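Unit 7: Ceilings, exposed soffits and acoustic rafts

Handout to accompany the afternoon session. Bring a scale rule.

7.1 Why the soffit is left bare

A concrete slab stores heat during the day and gives it up at night. The effect depends on room air reaching the surface. A full suspended ceiling cuts most of that exchange, so many offices and workshops now leave part or all of the slab exposed. The cost is acoustic. Bare concrete reflects nearly all the sound that meets it, and a hard floor below makes matters worse.

7.2 Partial coverage

The usual compromise is a raft or band of perforated metal panels with an absorbent pad behind. Sound passes through the holes and is taken up by the pad; the metal itself does very little. Three quantities govern the result: the open area of the face, the thickness of the pad, and the depth of the void above it. A deeper void improves absorption at low frequencies – speech is seldom the difficulty, plant noise often is.

For the Clorisstead exercise, assume a void of 420 mm and a pad of 30 mm. The raft covers 70 per cent of the plan area. Work out the exposed slab area first and keep it separate from the edge strips, which are treated as reflective.

7.3 Surface finish of the slab

Pinholes are left by air trapped against the formwork. Small ones are accepted in most specifications and need no filling. Variation in tone follows from differences in moisture, release agent and curing, and cannot be painted out without losing the character of the finish. Seams record the joints between form panels. Agree a sample area before the pour, and set the joint pattern out with the panel rails in mind; rails that cross a seam at a slight angle look like an error even where both are correct.

7.4 Furniture below the raft

Shelving, desks and monitors scatter sound and should be included in the survey sketch. Large flat tops reflect it back upwards. Timber tops with a plain edging strip are entered as hard surfaces whatever their grain or colour. Cans and other small items on shelves can be ignored.

7.5 Reading

Weltent data sheet, reference 499, panel sections only. Check the fixing details against the Cullaletti drawings before starting the calculation.

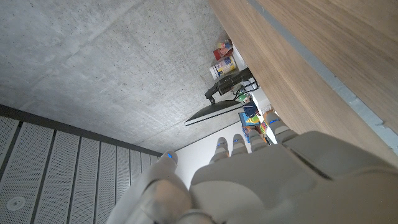 Olaia Urquijo writes that the void depth in 7.2 should be measured from the back of the pad to the slab, and that measuring from the panel face will give the wrong figure for the exercise.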